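Learning from Demonstration: Handout 4
Gathering examples

Read this before your first slot in the Pudach room. The lecture covered what the learner does with examples once it has them, and made that sound like the difficult part. This handout is about where the examples come from. They come from you.

What counts as an example

For this course, an example (also "episode" or "demonstration", and the reading list can't settle on one either) is a single attempt at a single task, recorded from the moment you press start to the moment you press stop. It holds the camera streams, the joint positions of both arms, the gripper commands and one line of text saying what was being attempted. Leave out any of these and you have a home movie.

The learner has no idea what you meant. It has what you did, including the bit where you hesitated, drifted left and remembered a joke. If you pause over the object for a long moment in most of your episodes, the trained policy will pause over the object too, with great conviction, and sometimes it will never leave. Last year's best-known policy, trained on the Weller set, hovered over its target until somebody switched it off. Its loss curve was lovely.

The task

Each group collects for one task: move the crumpled paper from the table into the bin. We chose it because everyone believes they can already do it. Paper is also usefully bad-tempered. A wooden block offers the gripper the same faces every time, whereas a ball of paper has a new shape after every squeeze, and the place where you closed the fingers last time may now be a flap.

The target is 400 episodes per group. You will work in blocks of 20, then stop, look at what you have, and change places. Groups who try to do it all in one sitting find that the later episodes record mainly the operator's wish to go home.

Who does what

The operator drives the arms and does nothing else. The resetter puts the objects back and keeps hands clear during the recording. The logger starts and stops the recorder, types the label and has the final say on whether an episode is kept. Operators are poor judges of their own work and tend to describe a dropped object as "basically in".

Swap roles between blocks. The learner ought to see more than one person's habits, and so ought you. Note who was operating in the log, by group letter and seat number, so that we can split the data by operator later. You will be asked to do this in Exercise 2 and you will be sorry if you left the column blank.

Start positions

Before each block, agree on a region of the table where the object may begin. Then use all of it. Left to themselves, people put a thing down where it's easiest to pick up, and a policy trained on that will be excellent at one small patch of table and baffled by the rest. The Cabello grid sheet on the shelf by the door lists start cells in shuffled order. Follow the order. If you find yourself skipping a cell because it's awkward, go back to it, as that's the one we need.

The same goes for which arm you use. If only one arm is needed for your task, the other one still appears in the recording. Park it in the same pose at the start of every episode unless your group has decided to vary the pose on purpose and has written that down.
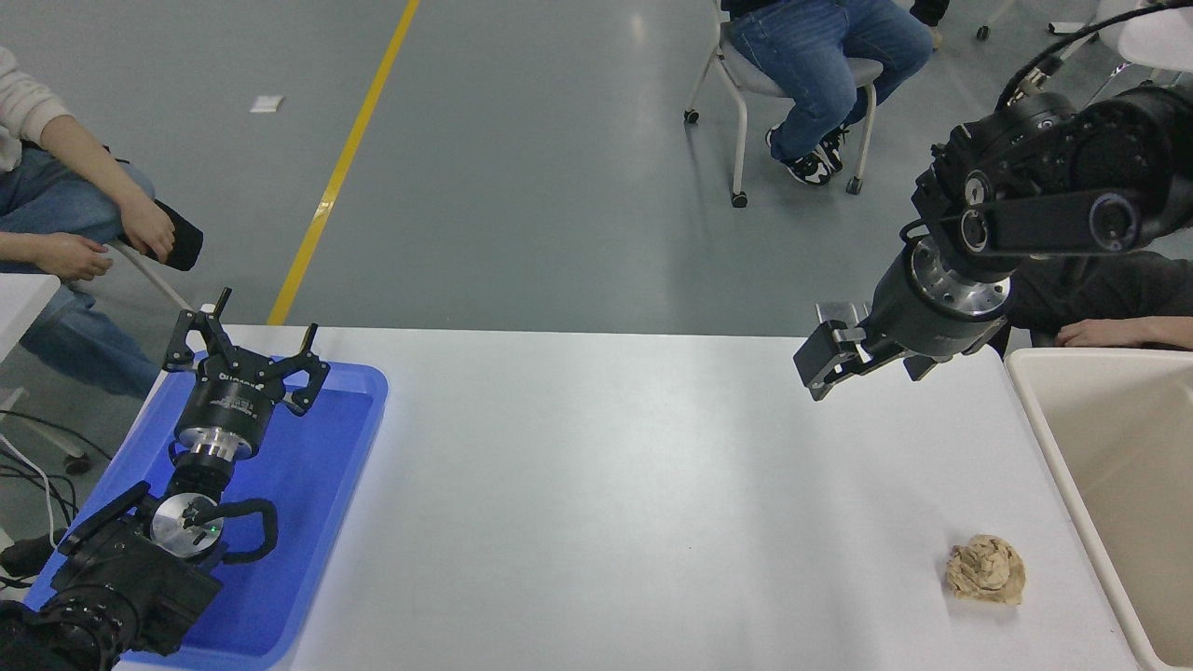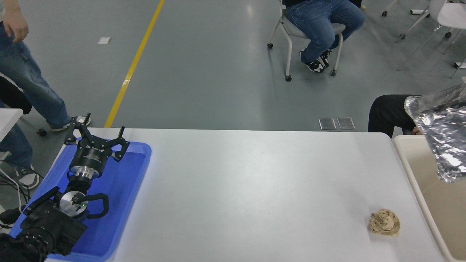
Fig. 1. Crumpled paper on the white table, in two views of the workspace.

Look at both parts of the figure before you come in, and ask what a learner could use to tell where it is. The yellow floor line is available to it. So are people's shoes. A network will happily learn that the paper is to be picked up when a certain pair of trainers is present, and it will score very well until the trainers go to lunch. Exercise 3 asks you to look for this sort of thing in your own data. Most groups find some, and the ones who don't usually haven't looked.

There are two honest treatments for background clutter. Keep it fixed, in every episode, and accept that your policy only works in that room on that sort of day. Or let it vary so much that it can't predict anything. The usual practice is a third treatment, in which it stays fixed all morning and changes after the break, and this is the worst of the lot, particularly if you also changed operator after the break.

Recording an episode

1. Resetter places the object in the next cell and says "clear".
2. Logger checks that every camera stream is live. A frozen stream looks exactly like a very patient table, so wave something in front of it.
3. Logger says "go" and starts recording. Operator waits until this has been said.
4. Operator does the task at a steady pace. Slow is fine. Slow, then fast, then slow is a nuisance.
5. Operator releases the object, brings the arm back to the rest pose and says "done".
6. Logger stops, types the label, marks keep or discard.

Please use the agreed wording for the label: "put the crumpled paper in the bin". In the Weller set that one task is labelled in so many ways that a student spent most of a term merging them. One label says simply "again".

Which episodes to keep

Keep an episode if the task was finished and nobody reached in. Keep it as well if the first grasp missed and the operator recovered without fuss. Recoveries are precious. A learner that has only seen perfect grasps has no notion of what to do after an imperfect one, and will carry an empty gripper to the bin and open it with every sign of satisfaction.

Discard if a hand entered the space between the arms and the object during the recording, if a camera dropped out, or if the object went on the floor. Discard means marking it, never deleting it. We use the failures in the second half of the course, and in past years they were the only part of the dataset with any variety.

Don't tidy up borderline cases by trimming the ends. If you trim, the joint positions and the camera streams part company by a few frames, and the policy learns to close its fingers slightly before arriving.

Replaying the work

After each block, open about 4 episodes in the Tandament viewer and play them at normal speed, with all the streams side by side. Choose them at random. The viewer has a button for this, which removes the temptation to pick the good ones. Check the following:

Does the gripper trace close when the fingers close on the video?
Does the rest pose match at the start and the end?
Is the object visible to at least one camera throughout, including while the gripper is on top of it?
Does the label describe what happened?

If any answer is no, sort it out before the next block. A fault found after one block costs you a block. Found in the week of the report, it costs you a paragraph headed "Limitations", and we have read a great many of those.

Room rules

Know where the stop button is before you power anything. Keep chairs, feet and bags behind the table line while the arms are live. Cables stay on the floor and are not to be used as a way of persuading an arm to come closer. If an arm does something you didn't ask for, press stop first and form a theory afterwards.

Drinks stay outside. The form for reporting a spill is longer than this handout.

Exercises

Exercise 1. Draw a map of the start positions in your first block, using the logged cells. Then draw the map you believe you used. Comment on any difference.

Exercise 2. Split your episodes by operator and compare their length, the number of grasp attempts and the height at which the arm crosses the table. Could you tell from the joint positions alone who was driving?

Exercise 3. Cover the object in each opening frame with a grey square and train the small classifier from the lab sheet to predict the start cell. It should do no better than guessing. If it does better, find out what it was looking at.

Exercise 4. Take one discarded episode and write half a page on what a learner might gain from it. "Nothing" has been submitted before and was marked accordingly.

Bring your log, the grid sheet and the answers to Exercise 1 to the next lab. Slots in the Pudach room are booked on the sheet outside the door, in pen.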